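May, late evening

I walked home from Plundetton again. It is the third evening in a row, and my feet are starting to have an opinion. The bus over the hill is not coming back before the summer, so the people who live in Relter must go down to the lower road and wait there, or walk. Most of them wait. I tried it once and stood for 20 minutes beside the closed garden shop, and then the bus was full and the driver only lifted his hand to us through the glass.

So I walk. The first part is ugly, I must say it. There is the car park, then the long wall of the old dairy, then the place where they sell tyres. After the tyres the path goes left between two hedges and everything becomes quiet very quickly. Today the hawthorn was fully open. I did not like the smell of it when I came to this country. It seemed to me sweet and a little bit spoiled, like fruit that somebody forgot in a bag. Now I wait for it. I don't know in which year this changed.

At the top there is a bench with the name Mulder cut in the back, without any dates. I sat down and ate the second half of my sandwich. I could see the church at Relter and the new roofs behind it, which are too orange, but they will go darker. In my parents' village the new roofs were also too orange and my mother complained about them for years, and when I went back last autumn I could not find which ones they were.

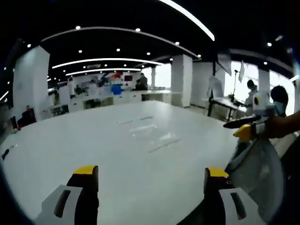
*White table, clear plastic. Before the walk.*

On the bench I tried to remember the names of the grasses. I have a small book about them, bought for almost nothing at the church sale, and I have promised myself to learn one on each walk. Cocksfoot I know. Meadow foxtail I know, but I mix it with timothy, and the book says that everybody mixes them, and the foxtail flowers earlier. So in May it must be foxtail. I wrote this on my hand with a pen so that I would not forget it, and then I washed the dishes and it is gone, but I have it here.

The way down is steeper than the way up. There are four gates, and the last one has to be lifted before it opens. A woman with two spaniels was fighting with it, and I showed her how to do it, which made me very proud. She asked me if I am local. I said yes, and then I felt that I should explain, and then I did not explain. She said "lovely evening" and went up. I thought about this "yes" until I reached the stream.

The stream is low for the season. It goes under the path in a pipe, and on the other side it makes a small pool where the cows have broken the bank. I saw a grey wagtail there -- or a yellow one, they are not well named, because the grey one is quite yellow underneath. It stood on a stone and moved its tail up and down and paid no attention to me. I stayed 10 minutes, maybe too long, as I had no jacket and the sun was already behind the hill.

From the stream it is only the farm lane and the back of the school. Somebody had put a box of rhubarb on the wall with a jar for money. I took two bunches and I had only a 20 pound note, so I put nothing in the jar, and I will bring the coins tomorrow. I must write it down: *coins for rhubarb*. It has troubled me the whole evening. I know that they cannot have seen me from the house, and this makes it worse.

I cooked half of the rhubarb with orange peel and the rest is in the fridge in wet paper. It was sour. I ate it with custard from a packet and it was still sour, and I finished the bowl. 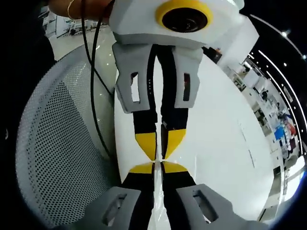 My sister thinks I should complain about the bus. On the telephone she told me that walking is very nice in May but she would like to hear me in November, in the rain, with the shopping, and that people who do not complain get no buses. She is probably right. I said that I would write a letter to Plulent, who run the line, and she said that I had told her the same thing last week.

I did begin the letter after we finished talking. "Dear Sir or Madam, I am writing with regard to the service between Plundetton and Relter." It is a good first sentence and I have checked it in the dictionary. Then I did not know how strong I should be. In my language one begins such a letter with a compliment, and I could not find any compliment for them, except that the driver lifted his hand.

The letter is under the fruit bowl. Tomorrow I want to look at the foxtail again, and if it is dry I will try the other path, behind the church, where the mud was too deep at Easter. Good shoes. Coins.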